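`purngate-plates` is a plain CSV of what the numbers on orange truck plates mean, plus a small script that looks them up. It started as a way to settle arguments in my car and has grown to 500 rows, which says something about the arguments.

Last cleaned up July 17, 2024. Maintained by Doina Yordanov, evenings only.
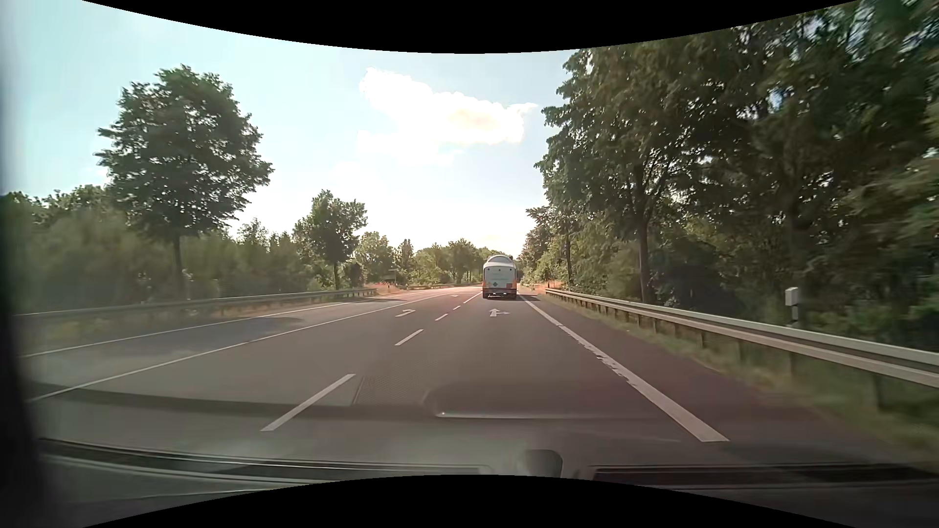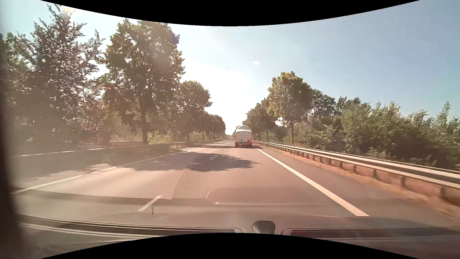

Hậu Hoàng wrote in to ask why the file bothers with the top number at all, when anyone who cares can look up the bottom one and be done. The bottom number names the substance. The top one says what it would like to do to you. I consider both to be of interest, so both columns stay, and Hậu has since sent me a very decent patch for the sorting.

## What's in it

One file, `plates.csv`, UTF-8, comma-separated, with a header row. The columns:

| column | what it holds |
|---|---|
| `un` | four-digit UN number, kept as text |
| `hazard` | the top number, also text, may start with X |
| `name` | short everyday name |
| `formal` | the long name, in all its glory |
| `class` | main hazard class |
| `note` | whatever I felt like adding |

Keep `un` as text. Spreadsheets love to eat leading zeros, and a substance with three digits is a substance I then get email about.

An X at the front of `hazard` means the stuff reacts dangerously with water. A doubled digit usually means more of the same, so 33 is highly flammable where 30 is merely flammable. "Usually" is doing real work in that sentence; 22 is a refrigerated gas and has its own ideas.

Three rows to show the flavor:

```
un,hazard,name,formal,class,note
1203,33,gasoline,GASOLINE,3,the one everybody guesses
1202,30,diesel,DIESEL FUEL,3,the one it is half the time
1977,22,liquid nitrogen,"NITROGEN, REFRIGERATED LIQUID",2,cold
```

## Using it

```
python lookup.py 1203
python lookup.py --name diesel
python lookup.py --hazard X423
```

There are no dependencies. There is also no progress bar, no color, and no config file. If the number isn't there, the script prints `dunno` and exits with status 1. Two people have asked for a more professional message and the request is being considered at the usual speed.

A plate can also be blank, with no numbers on it at all. `lookup.py` can't help you with those, and prints `dunno` with a clear conscience.

## Where the rows came from

I typed the first 200 from a printed list I found in the depot at Grivotcombe, over one rainy April. The rest came in through pull requests, most of them from Lovis, who does not write commit messages so much as sigh into the keyboard. Everything was then checked against the published tables by hand, which is how we learned that I can't reliably type the digit 8.

The `name` column is ours and has no standing anywhere. If a formal name already reads like English, we left it alone. If it runs to 9 words and a percentage, we took a machete to it.

## What's missing

- Nearly everything in class 1. Explosives were going to be the next release in several previous releases.
- Packing groups. Đoàn has a branch for this. The branch is older than my current shoes.
- Languages other than English.
- North American guide numbers, which belong to a separate system and would need a separate person.

## Please don't

Don't use this for anything that matters. It is a hobby file for nosy passengers. If you carry, load, store or put out this material, you already have proper documents, and they were not assembled on my kitchen table. If you come across a spill, stay upwind and call the emergency number. Do not stop to run Python.

Also, it is a game for passengers. Drivers may shout out guesses but may not look anything up.

## Sending fixes

Open an issue with the UN number in the title. For a wrong hazard number, say which table you checked and what year it's from, as they do get revised. For a wrong joke in `note`, use your judgment and I'll use mine.

Run `python check.py` before you send a pull request. It looks for duplicates, short numbers and stray spaces, and it is ruder than I am.

## License

The data is CC0 and the script is MIT. Credit is welcome if you have room, with the name spelled Yordanov.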